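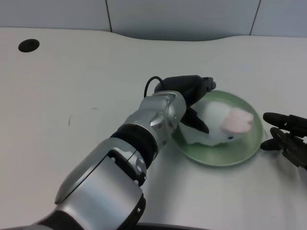

A round green plate on a desk with a wavy back edge.

Desk Science for Kids: Plates, Plush and the Hole in the Table
By Hajar Benkirane
Updated 12/5/18

A desk is a work surface. It holds objects at a height where they can be reached. Most desks are flat, but the outline of the top can have almost any shape. This page covers the desk top, the plate and the soft toy, in that order.

The desk top
Look at the back edge of the gray desk. It dips in the middle and makes a shallow wave. A curved edge is cut by a machine that follows a pattern. The Lerkilen workshop cuts its tops with a pattern board clamped underneath. Corners and curves are sanded afterward so that sleeves do not catch on them.

Near one corner is a round black hole. The part that lines a hole like this is called a grommet. Cables for lamps and computers pass through it and run down under the desk. Without a grommet, a cable would hang over the edge, where a foot or a chair could pull it.

A smooth top is easy to wipe. It also shows marks. A small dark mark made by something rubbing on the surface is called a scuff. Many scuffs come off with a damp cloth. A scratch is different: some of the surface is missing, and wiping will not bring it back.

The plate
A plate has two main parts, the well and the rim. The well is the flat area in the middle. The rim is the raised part around the outside. The rim stops crumbs and small objects from sliding off when the plate is carried. It also gives fingers a place to hold.

The green of this plate is pale. Shiny places look lighter because they send more of the lamp's light toward your eye. The rim slopes, so it catches light at a different angle from the well. One plate can show two greens even if it was made in one color.

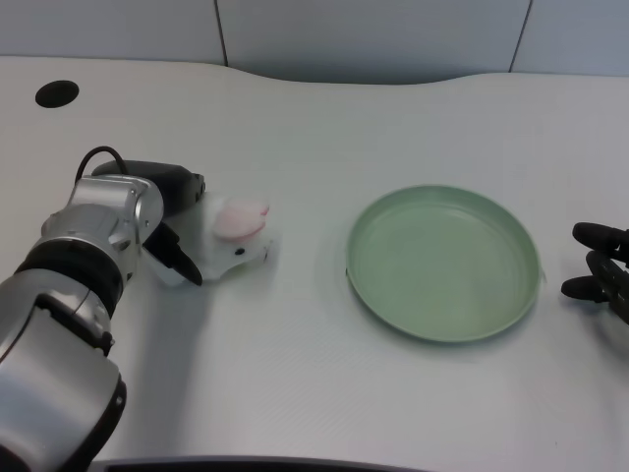 The soft toy

A plush toy is made of fabric with a short, raised surface called pile. The pile is what feels soft. Inside is a filling, often a fluffy fiber. Air is trapped between the fibers, so the toy is light for its size and squashes when pressed. When the pressing stops, the fibers push back and the toy slowly regains its shape.

The white toy could be a rabbit or a mouse. It has a large pink ear and a tiny black eye. Ears are usually sewn as separate pieces. Two flat shapes are stitched together around the edge, turned inside out and joined to the head. The Skolach pattern book lists an ear as 4 steps.

Test it yourself
You need a plate, a soft toy, a kitchen scale and a ruler.
1. Weigh the toy. A small one may weigh some 200 grams or less.
2. Lay it on its side and measure its height.
3. Press it flat with your hand, then let go.
4. Wait 2 minutes and measure again.
5. Put the toy on the plate. Tilt the plate a little and watch whether the rim stops it.

Words to know
Grommet: a ring that lines a hole.
Pile: the raised threads on a fabric.
Rim: the raised outer part of a plate.
Well: the flat middle of a plate.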